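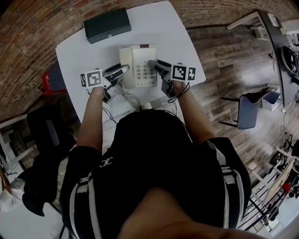 Figure 3. Corded desk telephone on the white table, with the handset along the left side of the base and the push buttons on the right.

Vangelis Tzanetos
August

4.2 Telephones that stay on the desk

In the inventory of the Stefanou building we registered 653 small office objects, and 7 of them were corded telephones. This number is low, but the staff spoke about these telephones more than about any other object in the list. For this reason we treat them in a separate section.

The desk model in Figure 3 belongs to the most common type in our material. The base, the handset and the coiled cord form one unit, and the unit needs a fixed place. When the telephone is moved, the cord must also find a place, and it spreads in loops over a surface that people want to use for paper. In the interviews, this was the first complaint. The second complaint was about the distance: a person who answers must come to the table and remain near it until the call is finished.

Against these complaints stands the habit of the hand. Several older employees at Dekov told us that they prefer a handset which can be held between the ear and the shoulder while both hands write. A mobile phone is too thin for this. One clerk said that she "hears better with something heavy", and we think this remark should be taken seriously, although we did not measure the sound.

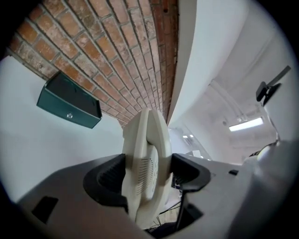

Cleaning of the handset was a subject that we did not plan to study. It entered the interviews by itself, because shared telephones pass from one face to another during the day. The clerks wipe the long smooth part quickly and well, but they avoid the places where the surface is broken. On the cream-colored handset such a place is the rounded patch of small holes over the speaker, and the ridge along the length makes one more line for the cloth to follow. At Dekov the instruction is to use a dry brush first and a damp cloth after – never a spray. At Prikley there was no instruction, and each person had a private method.

The position of the telephone in the room was also not accidental. In most offices it stood close to other things that are shared and looked after by one person, such as the key box or the visitor book. We return to this point in Section 5, where the 3,202 entries of the Jomum call register are compared with the seating plans. Of these entries, 155 had no name beside them, and almost all of the unnamed calls came from telephones placed near a door.

Related items
Key boxes and who opens them
The visitor book as a working document
Desk lamps in shared offices, a short note

This site uses cookies to remember your reading settings. Accept | Manage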